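4 min read

Section 2. Setting up the Camalus water softener

The box promises a ten-minute setup. Plan on an afternoon.

1. Test your water before you open anything. Plenty of homes that buy a softener have no need of one, and the strip in the kit is free.

2. Shut off the main valve and open the lowest tap in the house until it runs dry.

3. Push the Clastix bypass onto the two ports. Hand-tight is enough, whatever the leaflet says about a wrench.

CAUTION: Do not solder near the bypass. The body is plastic.

4. Fill the brine tank to the lower line only. The "turbo" salt sold next to the unit costs more, and I have yet to see it do anything plain pellets don't.
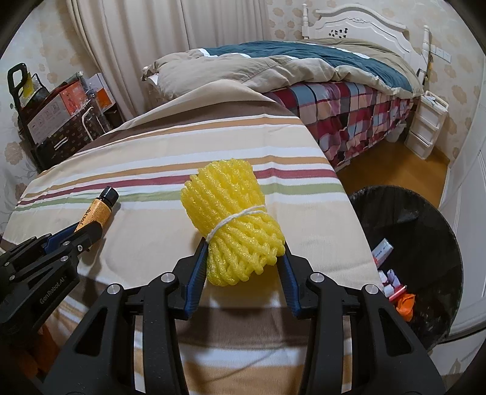 Impi Pelkonen writes that she left the hardness setting at the factory number for a year and her kettle scaled up exactly as before. I believe her. The factory number is a guess.

5. Enter your own test result, then run a manual cycle. Expect almost 10 minutes of gurgling.

6. Open the bypass slowly and check both joints with a dry paper towel.

NOTE: The counter on the display claims to show gallons left. Mine read 3,447 after the first cycle and 1,069 after a weekend away with the main shut off. Go by the salt level.

7. Write the hardness number inside the lid. A power cut wipes it.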